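# Budgeting for a kitchen robot arm on a mobile base – what am I leaving out?

We're planning to put one arm to work in an ordinary home kitchen, and I have to hand in the equipment list before the July order.
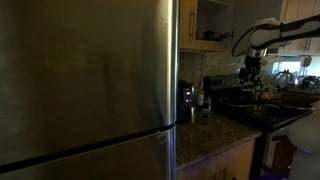
The jobs are fetching things from the upper cabinets, moving pans between the cooktop and the counter, and opening the refrigerator and the freezer drawer. The kitchen stays as it is. It's somebody's working kitchen and we aren't allowed to change the handles or move the range.

I work for Lelbridge, a small outfit that does home support trials. The arm and base are already paid for out of another budget, so what I'm asking about is everything else. My list so far:

- second gripper, same model as the first: 2504
- spare finger set: 129
- replacement cable set, arm to base: 882
- second battery for the base: waiting on a quote from Aveck
- gripper pads, tape, cable clips, small stuff: no line yet

All dollars, before tax and shipping. The trial is 6 weeks on site with two of us there. Neither of us has bought for one of these before. The last project I did was fixed to a bench, and I don't think that budget tells me much.

Specific questions:

1. Is a second full gripper reasonable, or do people just buy fingers and wait on repairs?
2. Do I need to budget for anything to do with stainless steel and shiny stone? Someone told me depth cameras hate both.
3. What do people forget?

Posted 17th February. I can add details if needed.

---

## Answer 1 (accepted)

I did purchasing for two kitchen deployments at Hoekstra and got a fair amount wrong on the first one, so take this in that spirit.

**Second gripper.** Buy it. Repair turnaround is what kills a short trial. Ours went back to the supplier in week two and the loaner arrived the day we packed up. On a 6 week schedule a single return eats most of your slack. If the money is really tight, ask the supplier for a written turnaround time and decide from that. A verbal one is worth nothing.

**Fingers.** One spare set is too few. Freezer drawers and cabinet handles put a lot of side load on the tips, and you'll go through pads quicker than on a bench. I'd order three sets at your price, so 387 on that line in place of 129. Unused ones usually hold for the next project.

**Cable set.** Keep it. Also check the routing before you order. If the cable runs along the outside of the arm with a loop in it, test the loop against an open cabinet door with the arm reaching its highest. We snagged ours on a handle and pulled the connector. Sleeving and better clips are cheap, and I'd give them their own line so they don't get dropped when somebody trims the list.

**Shiny surfaces.** Brushed stainless and polished granite can both give you holes and false points in depth data, and so can metal pans. Before spending anything, put the sensor in the room for one day and record the same spots morning, noon and evening. A window behind the sink can be worse than the steel. Then decide if you need a second camera. I'd hold a provisional line for one camera and one mount and release it after that day.

**Things we forgot the first time:**

- A hard shipping case for the gripper. It came in foam and cardboard and we had nothing to send it back in.
- Freight both ways, with insurance.
- Floor protection. The base is heavy and the owner will notice marks.
- Duplicate cookware. Buy the same shapes your host uses and practice on those – you don't want to be replacing their pans.
- A separate electrical circuit check. Charging a base while the range and a countertop appliance are running may be fine or may trip a breaker. An electrician's visit is one small invoice.
- Wireless emergency stop, plus a spare battery for it.
- Your own hours for setup and teardown. Two days each end for us.

On the numbers you have, with three finger sets, I get 2504 + 387 + 882 = 3773 before the battery. Put a contingency on top of the whole thing, battery included. We used fifteen percent and spent all of it.

> **Comment from the asker:** Thanks. The cable does run along the top of the arm with a loop, so I'll do the door test first. Hadn't thought of a return case at all.

---

## Answer 2

Measure the aisle. Then measure it with the oven door open, and again with the freezer drawer pulled out. If the base can't back up far enough for the drawer to open, no gripper will help and you've bought parts for a task you can't run.

Same goes for reach to the back of the upper shelf. Do it with a tape and a cardboard box the size of the base.

– Faraji Mutiso

---

## Answer 3

Have you looked at renting? Reltley rents by the month and spares are included I think. Don't know if they cover your arm. We rented a lift table from them, not a robot, and pickup was late but otherwise OK.

> **Comment from Anouk Boersma:** The arm is already bought, so renting only helps for the second gripper. Could still be worth a call. Ask who pays if it comes back damaged, and get the late fee in writing.

> **Comment from the asker:** Sent them an email. They want the model number and flange type before they'll quote, and I've also asked about the camera.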